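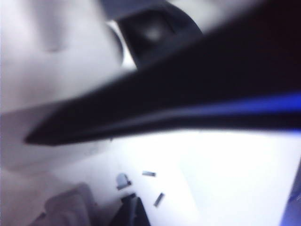 # White tables FAQ (Trelstead, upstairs room)

Quick answers for anyone using the white tables. Typed fast, will tidy up later. If your question isn't here, write it on the pad by the door or catch Rahel before 10.

## Cleaning

**What do I wipe the table with?**

Damp cloth. Warm water, one drop of dish soap if it needs it. Then a dry cloth. That's the whole routine for most days.

**Can I use the spray under the sink?**

The clear one, yes. The orange one, no, that's for the floor by the back stairs. It leaves a film on white and you only see it when the sun's on it. Then it takes three goes to get off.

**Magic sponge?**

Not on the whole table please. Small mark, light pressure, fine. Santosh did a big patch with one and there's now a dull circle on the table nearest the window. You can see it from the side. We've stopped bringing it up.

**Pen?**

Whiteboard marker: dry cloth, then damp. Ballpoint: rubbing alcohol on a cotton ball, dab, don't scrub. Permanent marker: same but longer, and it may leave a gray ghost. Tell us if it does. Not in trouble, we just keep a list.

**Glue, tape, sticker gunk?**

Cooking oil. Leave it on for ten minutes, then wipe, then soap and water. Plastic scraper if it's stubborn (top drawer, the green one). No knives. No keys.

**Coffee rings?**

Soapy water if it's fresh. If it's been there overnight, baking soda and a bit of water, let it sit, wipe. Mugs are allowed. Mugs without coasters are how we got here.

**It looks clean but there are streaks.**

Too much soap, or you skipped the dry cloth. Go over it with plain water and dry it properly. Check from low down, at table height, looking towards the light. From straight above a white table always looks clean.

**Which cloths?**

Pale gray ones for tables. Anything with a colored edge is kitchen. Used cloths go in the bag on the hook, not back on the pile. And not left bunched up on the table, they leave a damp patch.

## Light and glare

**The table is blinding in the afternoon. Can we close the blinds?**

Yes. Left blind sticks, pull it straight down and not toward you.

**Can I put something over it?**

Sure. A plain cloth or one of the big gray felt mats. Mats are rolled up behind the door. Please shake them out first, there's usually thread and crumbs in them.

**My photos come out too bright / a bit purple.**

Happens a lot with white tops. Things to try:

- turn off the overhead strip nearest you and leave the rest on
- move back from the window end
- set white balance off a sheet of printer paper and not off the table
- drop the exposure a notch, the table is going to fool it

Skarphéðinn wrote up a longer version of this with settings. It's in the Pusach binder, last few pages.

## Stuff on the tables

**What's allowed to stay out overnight?**

Whatever lives at the back. Front half gets cleared every evening so it can be wiped. If you're mid-project and really can't move things, leave a note with your name and a date you'll be done. No note, it goes on the shelf.

**How much space should I leave in front?**

Enough to put both forearms down with nothing under them. Heavier things to the back, long things lengthwise. Don't stack.

**Why does everything have to be pushed back? There's loads of room.**

There's room becuase it's pushed back. 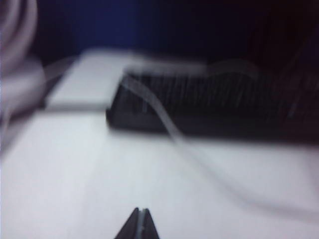

*Back of the table: white block end-on to the long black one, cable over the top.*

**Do the things at the back have to line up?**

No. Grażyna likes them parallel to the edge, the rest of us don't mind. Ends touching is fine, saves a bit of width. Just don't let anything hang off the far side.

**Can I unplug something I don't recognize?**

Ask first. Follow the cable with your hand all the way to the wall before you pull anything. All the way. Two cables can look the same from the front and go to different places.

**Where do cables go?**

Down the back, through the clip, into the tray. Draped over things is OK while you're working. Not OK at the end of the day, or when you're wiping, you'll catch it with the cloth and drag the whole lot forward.

**Clip's missing.**

Bag of 20 in the top drawer. Peel, press, hold it for a slow count. Wipe the spot with alcohol first or it'll be on the floor by morning. Underside of the table only. Not on the top, the pads yellow.

**White cable or black cable?**

For the tables, light ones if we have them, they show less. Doesn't matter that much. More important that it's the right length. A long cable in a short run ends up in a loop and the loop ends up on the table.

**Can I tape a cable down?**

Masking tape, one day max. Duct tape never. See gunk, further up.

**How do I clean things with slots or ridges on top?**

Unplug it if it plugs in. Soft dry paintbrush, along the slots and not across them. Vacuum on low with the brush end if there's a lot. No spray, no wet cloth. Black shows dust worse than anything, so if you do one thing at the back of the table, do that.

**Do I have to lift things to wipe under them?**

Once a week, yes, there's a rota. Day to day just go round them. When you do lift, lift, don't slide. Grit under a flat bottom scratches, and scratches on white go gray and stay gray.

**Something's left a dent or scratch. Now what?**

Put it in the damage book. Small ones we fill with the white repair wax, Toàn knows how and is happy to show you. Don't try the correction fluid thing. It dries a diferent white.

## Booking and moving

**How many tables can I book?**

2 per person. More if the room's quiet, ask on the day.

**Can I push two together?**

Yes, both people lift, one at each end. They don't roll. Match the heights first (the feet screw in and out, quarter turns). Put them back after, the marks are on the floor.

**Max people per table?**

6 sitting. Standing, whatever's sensible.

**The table wobbles.**

Foot closest to the radiator, nearly always. Screw it out half a turn. If that doesn't do it, stick the folded card from the drawer under it and tell Rahel.

**Can I bring my own lamp?**

Clamp lamps yes, with something soft between the clamp and the table. A folded cloth will do. Base lamps fine too, check the bottom for felt.

**Where did the tables come from? I want one.**

Tops are from Śliwiński, legs were already here. We don't know if they still make that size. The Vorkham people bought theirs somewhere else and say it stains less but we've not tried it.

## End of the day

**What's the actual checklist?**

1. Your things off the front half
2. Cables into the tray
3. Damp cloth, then dry cloth, front to back
4. Look along it from the side
5. Cloths in the bag
6. Blinds up, lights off

**Do I have to do it if the table was messy when I got there?**

Yes, sorry. But take a note of the time and tell us.

**What if I'm the last one and it's late?**

Do 1 and 2, skip the rest, whoever opens up will wipe. Lights off though, always.

**Lost something?**

Shelf by the stairs, kept till the end of the month. September's box is already full so come and look. Chargers, mostly, and one very nice scarf.

**Who do I ask?**

Tables and cloths: Rahel. Repairs: Toàn. Anything with a plug: Santosh. Booking: the sheet downstairs, in pen please.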